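Forum Datenerhebung und Imitationslernen
Unterforum: Haushaltsaufgaben
Thema: Zuschnitt der Episoden bei der Aufgabe "Wäsche und Trockner"

halle_nord schrieb:
Sehr geehrte Mitglieder, im Vorhaben Mimon liegen uns inzwischen 3.626 teleoperierte Episoden vor. Vereinbart sind 4.000. Vor Abschluss der Erhebung im Dezember bitten wir um fachliche Einschätzung zu einer Frage, die intern unterschiedlich beurteilt wird: Soll die Fahrt zum Arbeitsplatz Bestandteil der Episode sein, oder beginnt die Aufzeichnung erst vor dem Trockner? Derzeit zeichnen die Kameras an den Greifern auch in der Halle auf, mit Regalen, Bodenmarkierung und Deckenleuchten im Bild. Diese Abschnitte belegen Speicherplatz, und ihr Nutzen für die Strategie ist strittig.

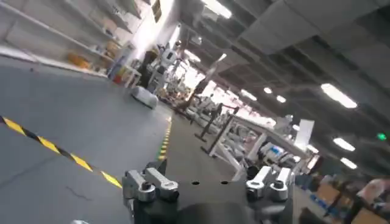 Ab welchem Zeitpunkt sollte eine Episode beginnen?
Maßgeblich ist der erste Moment, in dem die bedienende Person eine auf die Aufgabe gerichtete Bewegung ausführt. Anfahrten werden als eigener Abschnitt gekennzeichnet und können beim Training ausgeschlossen werden.

So lautet jedenfalls die Fassung in unserer Arbeitsanweisung. Die Kollegen der Auswertung halten sie für zu großzügig und möchten die Anfahrten vollständig löschen.

prirkum_qs schrieb:
Von einer Löschung wird unsererseits abgeraten. Bei Prirkum wurden die Anfahrten in einem früheren Vorhaben verworfen. Als später eine Strategie für die mobile Basis trainiert werden sollte, mussten die betreffenden Daten neu erhoben werden. Speicher ist im Verhältnis zu Bedienstunden günstig. Eine saubere Kennzeichnung genügt.

tyagi_annotation schrieb:
Dem kann ich nur eingeschränkt zustimmen. Eine Kennzeichnung ist nur so gut wie die Personen, die sie vornehmen. In unserer Abteilung bei Tyagi lagen die Grenzen zwischen Anfahrt und Manipulation je nach Bearbeiter bis zu 6 Sekunden auseinander. Wer anschließend mit festen Zeitfenstern trainiert, übernimmt diesen Fehler in jede Episode. Ich bitte daher um Auskunft, wie der Ausgangszustand am Gerät festgelegt ist.

halle_nord schrieb:
Der Ausgangszustand ist wie folgt festgelegt: Tür des Trockners vollständig geöffnet, Trommel leer, Wäschekorb auf dem Boden links vor dem Gerät, Greifer über dem Korb. Die Lage der Textilien im Korb wird nicht vorgegeben. Der Korb wird zwischen den Episoden neu befüllt, wobei die Stücke bewusst ungeordnet eingelegt werden. 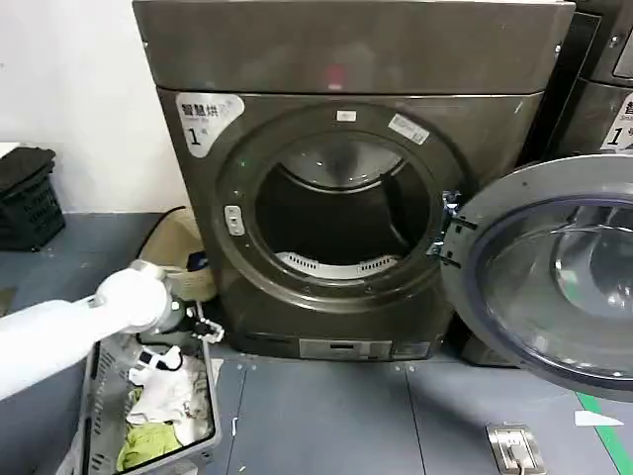
Wie viele verschiedene Anordnungen der Wäsche werden benötigt?
Eine feste Zahl lässt sich nicht angeben. Wir wechseln die Zusammenstellung nach jeweils 30 Episoden und mischen die Stücke nach jeder einzelnen neu, damit das Modell keine bestimmte Faltenlage auswendig lernt.

Standort des Geräts und Abstand des Korbs zur Öffnung bleiben dagegen innerhalb einer Serie unverändert. Über diese Entscheidung kann man streiten.

ondstead_lab schrieb:
Das möchte ich hiermit tun. Bei unveränderter Korbposition lernt die Strategie im Wesentlichen eine Bahn mit kleinen Korrekturen. Wir verschieben den Korb bei Ondstead vor jeder Episode um eine zufällig gezogene Strecke und drehen ihn zusätzlich. Die Erfolgsquote der Bediener sinkt dadurch zunächst. Aus hiesiger Sicht ist dies hinzunehmen.

tyagi_annotation schrieb:
Zufällige Versetzung ja, jedoch protokolliert. Ohne Angabe der Sollposition lässt sich später nicht prüfen, welche Bereiche unterbesetzt sind. Ferner ist zu klären, wie mit Episoden verfahren wird, in denen der Korb nicht eben steht. Werden diese als Fehlversuch gewertet?

halle_nord schrieb:
Nach geltender Regelung ist eine Schräglage des Korbs kein Ausschlussgrund, solange die Textilien darin verbleiben. Aus der Nähe betrachtet sind das für uns besonders lehrreiche Abschnitte: Die Öffnung weist zur Kamera, der Stoff ist zusammengeschoben, und die geschlitzten Wände des Korbs nehmen einen großen Teil der Ansicht ein.
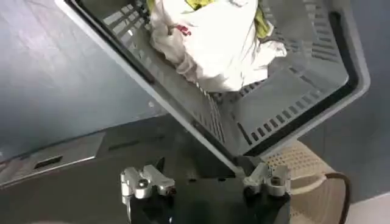 Als Fehlversuch gilt eine Episode erst, wenn ein Textil auf dem Boden liegt und nicht innerhalb der Episode wieder aufgenommen wird. Wird es aufgenommen, erhält die Episode den Vermerk "Korrektur" und verbleibt im Bestand.

prirkum_qs schrieb:
Diese Handhabung entspricht der unseren. Korrekturen sollten allerdings einen begrenzten Anteil nicht überschreiten. Andernfalls erlernt das Modell das Fallenlassen gleich mit.

ondstead_lab schrieb:
Für eine solche Obergrenze ist mir kein Beleg bekannt. In unseren Versuchen hat ein höherer Anteil an Korrekturen nicht geschadet, sofern der Abschnitt vor dem Fehler aus dem Training genommen wurde.

halle_nord schrieb:
Wir danken für die Stellungnahmen. Die Anfahrten bleiben erhalten und werden künftig von zwei Personen unabhängig gekennzeichnet. Für die noch ausstehenden Episoden wird der Korb versetzt und die Sollposition im Protokoll vermerkt. Zum Anteil der Korrekturen bitten wir prirkum_qs und ondstead_lab, soweit zulässig, um Übersendung der jeweiligen Auswertung per Direktnachricht.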